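Brerley Street Community Kitchen – minutes, 22 August 2020
Held in the side room, Benavides Hall. Quorum met.

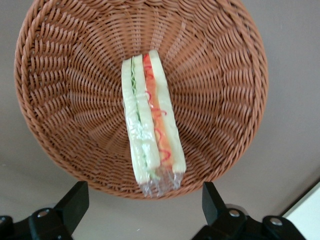 Skenora asked whether the hall had put the new rent in writing yet. Not yet – phone only. Skenora said no vote on rent until there's a letter. Agreed.

Last minutes: approved, one fix (the Varovgate key deposit was paid, not owed).

Money
Bank balance $3,761. Insurance still to come out. Rent goes up by $96 a month if the hall sticks to what it said on the phone. Could cover it thru December, after that needs another look. Question whether we share the room with the choir on the off nights. Left open.

Lunch pickup
Side door working better than the front, less of a line on the sidewalk. Complaint from next door re: cars blocking the driveway. Cones to go out before opening. Sandwiches still go first, soup slow in this heat – drop soup until it cools off. Labels: date has to be on every wrapped item, some went out without last time.

Fridge
Door seal is bad again. Repair quote not in. Motion to fix and not replace, passed 9 to 3. Those against want it noted that this is the second repair on the same seal.

Varovgate site
Loading dock hours changed, mornings only now. Need a second driver. Sign up sheet is by the coat rack, still blank. Dock people want us to call ahead, number is on the board.

Other business
Masks – enough for now, reorder when we open the last box.
Back step is loose, hall told twice. Will tell them agian in the rent letter.
Holiday meal: too early, put on next agenda.

Ran over, hall needed the room back. Next date to go out by email.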